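# Bin Picking Cell, Pre-Run Check - Odunari Method, Block Set

Station: Orkeck cell, metal bin
Date: Jul 7, 2020
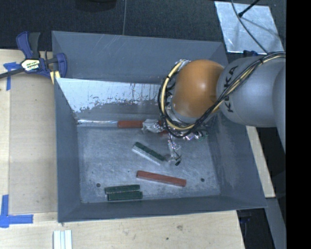

*KUKA arm in the bin with red and green blocks on the floor.*

Fill this out before each batch. Mark OK, FIX or N/A and write a comment if there is anything to say. A FIX in section 1 stops the batch.

## 1. Arm and cables

- [x] E-stop tested from both positions - OK
- [x] Speed limit loaded for the batch - OK
- [x] Cable bundle tied to the arm, no loose ends - OK. Tie holds. The loop by the orange joint sits close to the gripper, so watch it on deep picks at the far wall.
- [ ] Cable jacket free of wear - FIX before the next batch, not a stop. Light rub mark on one cable, found by hand. Sleeve is on order from Gunn.
- [x] Gripper opens and closes fully, 11 cycles - OK

## 2. Bin and table

- [x] Bin does not move when pushed by hand - OK
- [x] Bar clamp at the rim tight - OK. Retightened a quarter turn. It had also backed off in February, so check it at mid-batch too.
- [x] Bin floor clear of chips and tape - OK. The scratches are old and can stay.
- [x] Blue tape on the table still stuck down - OK

## 3. Blocks and lighting

- [x] Only red and green blocks in the bin - OK
- [x] Damaged blocks pulled - OK. One green block had a chipped corner and was swapped.
- [ ] Glare on the bin wall within limit - FIX. Bright patch low on the far wall. The depth map drops out there and the method scores those pixels as free space. Turn the lamp down and repeat the reference capture.
- [x] Side-by-side blocks allowed in the start layout - OK. Leave them side by side. The separation push is what we are testing.

## 4. Method and logging

- [x] Push-then-grasp policy loaded, baseline on standby - OK
- [x] Force log zeroed with gripper empty - OK
- [x] Last batch copied to the Dirkgate drive - OK. 147 attempts, 114 clean grasps with the push step on. The baseline got 86 out of the same number of attempts.
- [ ] Failed grasps labeled by cause - FIX. Wall contact and slip are still under one code. Split them before anyone quotes the numbers - the wall cases may be a glare problem and have little to do with the push.

## Result

Cleared to run after the glare item is closed. Cable sleeve and failure codes carry over to the next sheet.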